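3. Laying out the coffee station

The aim of this stage was to settle a fixed layout for the serving table before the tasting trial in April. The Navaratnam residence common room was used, and the white table was chosen so that stray beans and grounds would be easy to find and clear. Danjuma Obi prepared the layout and Hadiza Ajayi kept the written record.

Dark roasted beans were displayed in a clear glass cup so that participants could judge colour before tasting. The teaspoon was given a place of its own on a clear glass disc, and a dark blue mug with a white interior was selected for serving.

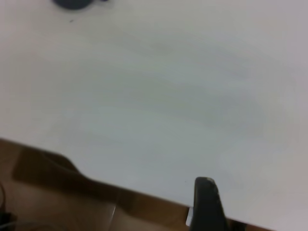
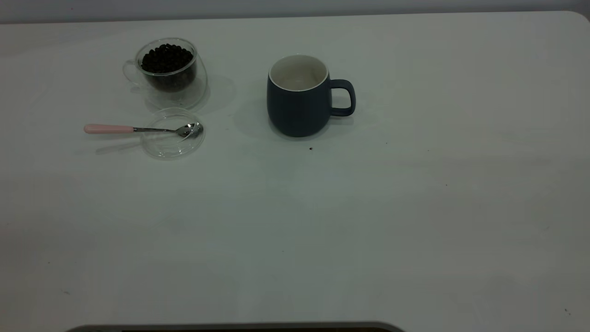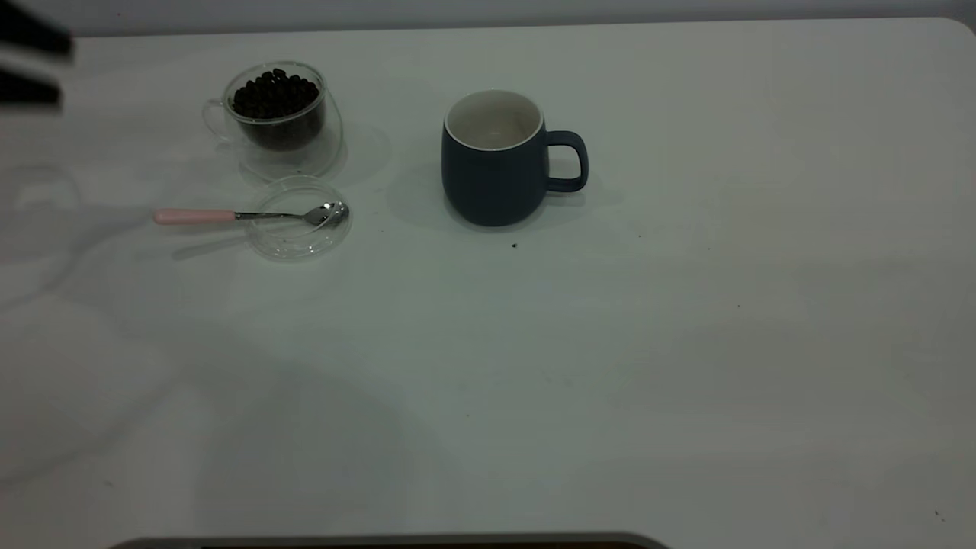 On reviewing the draft, Ayodele Onuoha asked whether an open cup was suitable for beans that would stand out for the whole session, and suggested that a lidded jar be kept nearby for the remainder. The group accepted this point. The trial will run with 10 participants, and only a small portion of beans will be set out at a time — the rest will stay in the cupboard.

3.1 Changes to the procedure

The cup will be refilled between sittings. Mugs will be rinsed in hot water and dried by hand.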